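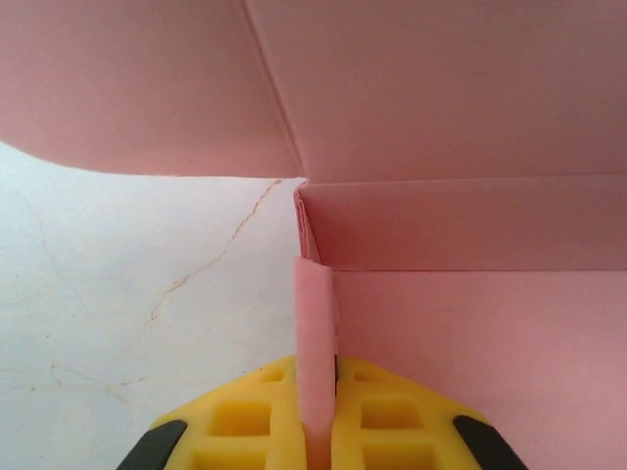

January 20, 2026

Late, tired, writing this before I forget the order of things. Boxes again. Bad day for boxes.

Started fine. Rig up by nine, both arms homed first go, coffee still warm. Task was the same as before the break - fold up the pink box, tabs in, lid down. Yellow fingers on, the waffly ones. I like them for card, they give a bit. First 13 runs and only two fumbles, both the small upright tab, which is always the tab. You get hold of it, go to tuck it, and the card decides it would prefer to lean. Fine. I can live with leaning.

Then run 14. Left arm had the tab, good grip, I told it to let go and it didn't. Just held on. Opened my hand wide as it would go, nothing. Next thing the arm was lifting, becuase I'd already started moving on, and it took the tab and half the side wall up with it. Horrible ripping noise. Let go of everything and hit the stop. Box ruined, arm fine, me cross.

Should have stopped properly there and looked in the log. Didn't. Wanted to get to 100 before the end of the week and Bawa had already put a rude comment in the shared sheet about my November numbers. So power cycled, new box, carried on. Stupid. Writing it down so I have to read it later. Stupid.

Run 21, same thing but worse. Gripper stuck shut AND the wrist carried on turning for a bit after I'd stopped. Not far. Enough. My hand was in there, reaching over to straighten the lid flap, which we are not supposed to do with the motors live and which we all do. Fingers came round and caught my knuckle against the table. Doesn't hurt much. Red mark, bit of a graze. But I'd been told, and I've told other people, and I did it anyway.

Nandi Nkuna made me fill the form in. She was nice about it, then not nice about it, then made tea. She asked how long between me stopping and the arm stopping and I had no idea. Guessed half a second. She wrote down "not known", which was fair.

Stopped the boxes altogether after that. Nandi wanted to see if it was the one arm or both, so we dropped the folding and went over to plain holding.

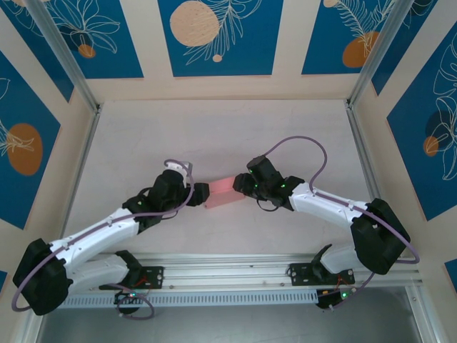 Squeeze, hold, open, again and again, 20 goes each side, both arms on the same block so if one hung on we'd feel it drag on the other. Dull as anything. Right arm perfect. Left arm perfect too for the first 11, and I was starting to feel a bit silly about the form, then on 12 it stuck. Stuck again on 16. Nandi was watching the numbers and said the open command was getting there both times, the gripper just sat on it. So not my hand, not the card, and not the software from Brudcombe, which is what I'd have put money on.

Best guess is the cable on the left. It flexes every time the wrist goes over and it's been on since before I joined. Or the connector. Could be the motor getting tired, Nandi thinks maybe that, I think cable. Rang Hadex for a spare, on hold for ages, they've got one but it won't come until later in the week. Asked if the wrist overrun could be the same fault and the man said he'd "have to ask". Not happy with that. The sticking is annoying but the overrun is the bit that got me and we couldn't make it happen again all afternoon.

So. Left arm powered off with tape over the switch. Purninia session cancelled, have to email them tommorow and grovel. Run 14 needs marking as bad, and 21, and probably everything in between if I'm being strict. Nandi says be strict. Seven runs gone then, ish, haven't checked what the two end ones do to the total.

New rule, on the whiteboard in big letters - hands out until the light's off. Bawa wrote "obviously" underneath. I've seen Bawa do it twice this month.

Knuckle's gone a bit stiff. Must get plasters for the drawer, the ones in there are the tiny round sort. And ask Nandi where the second stop button went, there used to be one on my side of the bench.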